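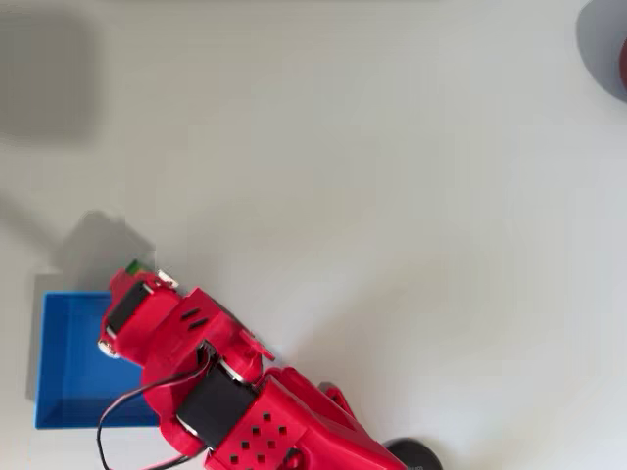

The tray has become the answer to everything. Keys, batteries, rubber bands, the loose bits of a board game: put a shallow, open box on the table and, according to a growing pile of advice, the mess is over. I have my doubts.

Neusa Amaral doesn't share them. She runs Plalov, a home-organizing business that will empty your junk drawer and sort it for a fee of $80 per visit. Her method calls for one tray per table, in a color you can't ignore. Blue is her favorite.

"A pale tray on a pale table disappears," she says. "People put things next to it."

Fair enough. A bright blue tray on a light gray-white top is hard to miss, and I can believe that a small green game piece would sooner find its way home to one than to the back of a drawer. What I don't believe is the next part of the pitch, where the habit sticks.

I tried it in January with 2 trays, one by the door and one on the kitchen table. The door tray worked, in the sense that my keys were usually in it. So were receipts, a dead pen and a screw I was afraid to throw out. The kitchen tray filled up in 13 days. After that, I stacked mail on it.

Omolara Okafor, who teaches a night class on small-space living, wasn't surprised. She tells her students to skip the tray until they have thrown something away.

"An open tray is still a pile," she told me. "It just has walls."

Amaral's reply is that I skipped the daily reset, three minutes of putting everything back where it belongs. I asked what the tray was for, if everything in it belonged somewhere else. She said it was a landing spot. My table had been doing that job for free.

I've kept the one by the door. The other went under a leaky houseplant, and it has been very good there.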